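Robotique de manipulation – TP et cours associés
Séance 4 : comparer des préhenseurs sans se raconter d'histoires
Notes rédigées par Houda Tawfik, relues par Loredana Vitale (les fautes qui restent sont de moi)

Prérequis : avoir lu le polycopié sur les repères et les transformations homogènes. L'avoir ouvert ne suffit pas, j'ai vérifié l'an dernier.

1. Ce qu'on compare

Trois ensembles sont disponibles en salle de TP. Le Zunitora, deux doigts parallèles, course courte, commande en position. Le Ruggiero, deux doigts aussi, mais à liaisons souples, qui s'adapte à l'objet et parfois à l'idée qu'il s'en fait. Enfin le Prondside, préhenseur à ventouse, que les étudiants choisissent toujours en premier et regrettent au moment du sac en tissu.

Comparer veut dire : même bras, même contrôleur, mêmes objets, mêmes positions de départ. Si vous changez le préhenseur et la vitesse d'approche entre deux séries, vous aurez comparé deux choses dont une sans le savoir. Le compte rendu d'un binôme de la promotion précédente concluait à la supériorité écrasante du Ruggiero. Le Zunitora avait été testé avec le mauvais fichier d'outil, décalé de 13 mm. Il serrait l'air avec une grande régularité.

2. Étalonnage main-œil

On cherche la transformation fixe X entre le repère du poignet et celui de la caméra. La relation habituelle est AX = XB, où A est le mouvement relatif du poignet entre deux poses et B le mouvement relatif de la caméra par rapport à la mire. Deux mouvements dont les axes de rotation ne sont pas parallèles suffisent en théorie. En pratique, prenez-en nettement plus et faites tourner le poignet pour de bon. Les jeux de poses en translation pure donnent une solution magnifique pour la rotation, à savoir n'importe laquelle.

Vérifications avant de lancer une série :
– la mire est plane (une feuille scotchée sur un coin de table n'est pas une mire, c'est un toit) ;
– le repère outil chargé dans le contrôleur correspond au préhenseur monté ;
– les câbles suivent le poignet sur toute sa course sans se tendre ;
– l'erreur de reprojection est notée dans le cahier, même quand elle est vexante.

Sur les câbles, j'insiste. Un faisceau trop court tire sur son connecteur en fin de rotation et on passe ensuite l'après-midi à accuser le pilote USB. Un faisceau trop long se promène sur le plan de travail et finit par emporter quelque chose. Avant chaque essai, faites parcourir au bras toute la trajectoire à vitesse réduite, une main près de l'arrêt d'urgence.
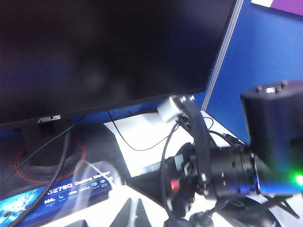

Fig. 1 – Poste de travail vu du poignet : ensemble robotisé à droite, module blanc porté par l'équerre courbe, faisceau de fils noirs le long de l'équerre.

Même consigne pour tout ce qui partage la table avec le robot. Le planificateur ne connaît que les obstacles qu'on lui a déclarés. Un écran non déclaré est, de son point de vue, un passage libre. Mesurez le volume utile, ajoutez les boîtes de collision, puis contrôlez-les dans la visualisation avant d'envoyer le moindre mouvement.

3. Protocole d'essai

Un essai = approche, fermeture, levée de dix centimètres, maintien de cinq secondes, dépose. La prise est réussie si l'objet est encore tenu à la fin du maintien. « Presque tenu » se note échec. « Tenu par l'étiquette » se note succès, avec une remarque et un peu de honte.

La campagne de référence compte 1 354 essais enregistrés, dont 1 226 exploitables. L'écart vient surtout d'horloges mal synchronisées entre la caméra et le contrôleur, un problème que tout le monde juge mineur jusqu'au dépouillement. Parmi les essais exploitables, 381 concernent la ventouse.

Pour chaque préhenseur, donnez le taux de réussite avec son intervalle de confiance (Wilson, pas l'approximation normale quand les effectifs sont petits). Deux taux dont les intervalles se recouvrent largement ne méritent pas un paragraphe triomphal. Tirez l'ordre des objets au hasard : la série où l'on finit toujours par la balle de mousse flatte le préhenseur et l'opérateur.

4. À rendre

Un compte rendu par binôme, six pages au plus, avant les vacances d'avril. Joindre les journaux bruts et le fichier d'étalonnage utilisé, pas celui que vous auriez aimé utiliser. Loredana Vitale corrige la partie 2 et ne lit pas les captures d'écran de courbes sans unités.

Question de réflexion, non notée : à effort de serrage égal, que change la souplesse des doigts quand l'erreur de pose vient de la caméra ? Et quand elle vient du bras ?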